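Pre-Purchase Inspection: Fabric Sorting Cells, Bench 4
Completed by: Joana Magalhães
Second reader: Simão Neves
Date: April 18, 2025
Purpose: decide what we replace, what we keep, and what we stop asking Finance for.

Ratings: OK / FIX / BUY / ARGUE

1. Emergency stop within reach of the operator
Rating: OK
Comment: Pressed it. Everything stopped, including a conversation with Afonso, who had not been warned.

2. Floor marking around the cell
Rating: FIX
Comment: The tape has been renewed in places and worn away in others. New roll required. I refuse to raise a purchase order for tape, so it will come out of the supplies drawer like it always has.

3. Table fixed, level, no sharp edges
Rating: OK
Comment: Level. The Ludik quote includes a replacement table with adjustable feet. Our table has been level without adjustable feet since it was delivered. Strike that line from the quote.

4. Gripper fingers and pads
Rating: BUY
Comment: Pads are consumables and should be budgeted as consumables. For two years running they have been filed under "unforeseen." We foresee them every March. Binby wants 184 per set, Bakilana wants 165 and takes longer to ship. Natália prefers Binby. I prefer having a full set on the shelf before the old ones give up, and then we can afford to be patient and cheap.

5. Gripper mounting, brackets and fasteners
Rating: OK
Comment: Checked by hand with power off and lockout tag on. No play. Torque marks line up.

6. Suitability of gripper for current items (caps, socks, loose cloth)
Rating: ARGUE
Comment: The Flultov sales sheet shows its gripper holding a block. It is a handsome block. We do not sort blocks. Before any money moves, the vendor comes here and runs a full shift on our own mix, with our bins, on our table. Katsuhiko has written the test plan and it fits on one page.

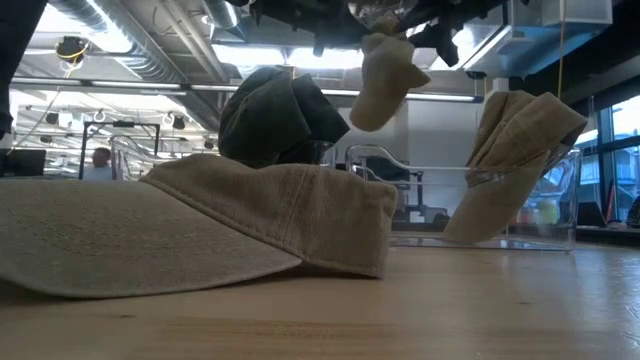 The plan calls for 11 runs per item type, with the pieces dropped any old way to start. Flultov has asked if the caps could be "presented consistently." They could, if we hired someone to present them, and then we would be budgeting for a person to help the machine that was bought to help the person.

7. Bins
Rating: BUY
Comment: Clear plastic stays. It lets the operator check the contents from the side without reaching over. Order spares this time. One bin per cell is a fine policy until the first crack. Taller bins were suggested for the caps. Try one before ordering a stack, and measure the arm clearance first. We own a shelf of items bought in the other order.

8. Cable routing
Rating: FIX
Comment: Walk every run from cabinet to cell and tie down anything that moves when tugged. Half a day of work, zero capital. Afonso has agreed to do it, and I am putting that in writing.

9. Lighting and glare
Rating: ARGUE
Comment: Two vendors offered lighting packages. Neither asked what the light is like now. Get readings in the morning and late afternoon, then decide. Blinds are cheaper than either package and have no annual license.

10. Guarding and access
Rating: OK
Comment: Nothing to report. Please do not take this as an invitation to cut the line from next year's budget. Guarding that has nothing to report is what we paid for.

11. Service contract
Rating: ARGUE
Comment: The "premium" tier promises a call back in 4 hours. The basic tier promises a call back. In my log, both get us the same technician. Stay on basic and spend the difference on pads (see item 4).

Second reader's notes (S. Neves)
Agree on 1 through 5. On item 6, add socks held by the cuff as a separate line in the test plan, as that is a different hold from the middle of the fabric. On item 9, Joana is right about the blinds but has forgotten who would have to install them. It is me.

Open actions
Pads, quotes to Finance: Natália
Test plan, revised for socks: Katsuhiko
Cables: Afonso
Light readings: Simão
Tape: in the drawer, second from the top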